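Litden Burr Puzzle, Set of Three

4 min read

The Litden burr is a mechanical puzzle in the old style: notched sticks that lock together into a solid knot, and that come apart when you find the one stick that moves. Getting it apart takes most people an evening. Getting it back together is why we also sell a drawstring bag.

Each set has 3 burrs. The first, Hornum, is the one you give to a nephew. The second, Ouellet, is the one you keep on your desk and pretend to have solved. The third is called Irkier, after the mood it puts people in, and needs 251 moves if you make no mistakes. You will make mistakes.

Savita Mishra drew all of them by hand before she let anyone near a saw, and she is strict about fit. A burr that rattles gives itself away. A burr that's too tight gets solved with a mallet, and we have had those returned (the form now asks about mallets).

Sticks are cut from beech and finished with plain wax. They swell a little in humid weather. If yours jams in July, leave it in a dry room overnight and try again before writing to Kirsten Ross, who will tell you to leave it in a dry room overnight.

We made 300 sets in the first run and 1,380 in the second, which tells you how badly we guessed. The next batch ships in March.

No solution is included. There is a solution sheet, folded very small, and you can ask for it by mail. Jade Lavoie sends it out in a plain envelope so the rest of your household needn't know.

Spare sticks are sold singly. Please give the number stamped on the end. "The one with the notch" describes every stick we make.

Not suitable for children under three, or for anyone with a train to catch.

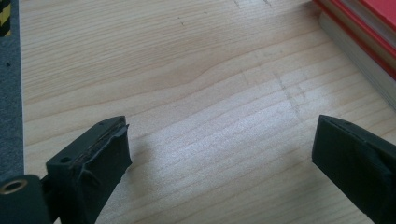 Pale wood tabletop, with a few marks of use.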